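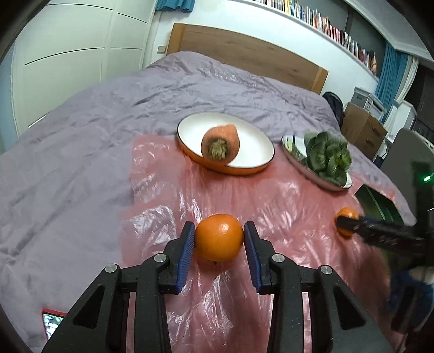
Two months with the Diltisix hand grippers

The Diltisix kit arrived in August and I've now had enough hours on it to write something useful. I said I would do this for Kamol Inthanon, who is trying to decide between buying a set and renting one, and a few other people have asked me the same thing by email. So this is mostly about what it's like to use, with a bit on price at the end.

For anyone who hasn't followed the earlier posts, these are grippers you hold in your own hands. You do an ordinary task with them, the kit records it, and the recording goes toward teaching a robot arm the same task. I have been doing fruit and vegetables. Pick up, move, put down on a dish or in a tray, start over.

The pads

The pads are the best part. They're blue, ribbed and rubbery, and they hold a mandarin without me having to think about how hard I'm squeezing. Before this I used a pair from Burnis with flat pads, and round fruit would roll out of those unless I caught it dead center. With the ribs I can be a little off and still get it. Small apples are fine too. Plums took me longer because I kept closing too fast.

Leafy vegetables are another matter. Bok choy has to be taken by the stems, and even then the leaves swing into whatever is next to them. I don't blame the gripper for that. Dong-geon Lim, who has done far more of this than I have, told me to come in lower and flatter, and that helped some. A thick piece of carrot is easy as long as the jaws are lined up across it and not along it.

The linkage

The jaws are driven by black plastic bars joined with metal pivot screws. I was worried about the plastic. After 74 hours there's no play in the left one and a very small amount in the right one, which I use more. I tightened one screw on the right a quarter turn and it has stayed put. Go easy if you do this yourself. Too tight and the jaw drags on the way back open, and you'll feel it in your thumb by the end of a session.

Weight is OK for the first hour. Past that I notice it in my forearms, mainly on the side where I'm reaching across. I now stop after 40 minutes, put them down, walk around, and go again. Gloves are up to you. My hands get sweaty without them.

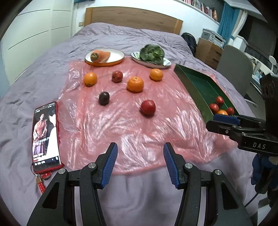
Working surface matters more than I expected. A desk is the obvious choice, but a soft surface gives you different problems: things settle, plates tilt a little, and fruit ends up leaning on other fruit. If the robot is ever going to work in a house, somebody has to record that kind of thing as well. Put plastic sheeting down first. It does crinkle and slide when you drag a plate, so lift the plate clear or the whole layout shifts with it.

The software

This is where I'd take points off. The recorder starts quickly and I haven't lost a take, but naming the takes is slow. Each one gets a long number and you have to type your own label after the fact. By the end of a good day I had 104 takes and most of an evening's typing. I wrote to Diltisix and got a polite answer that batch labels are planned. No date given.

Calibration is simple enough. Open the jaws all the way, close them all the way, hold still, done. You do it for each hand. I forgot the right hand once and had to throw out the whole morning -- the app should really warn you.

Buying or renting

I bought mine through Van Damme, who also do repairs. Gilleleo rents the same kit by the week, with the pads replaced between customers. If you have one project in mind and know when it ends, rent. If you're going to keep coming back to it the way I do, a few rentals will add up to the price of a set, and you'll have your own screws adjusted the way you like them.

Spare pads are sold in pairs. I've ordered 2 pairs but haven't needed to open either one yet. Kamol, if you want to try mine before you decide, they're free after next week. Bring your own fruit.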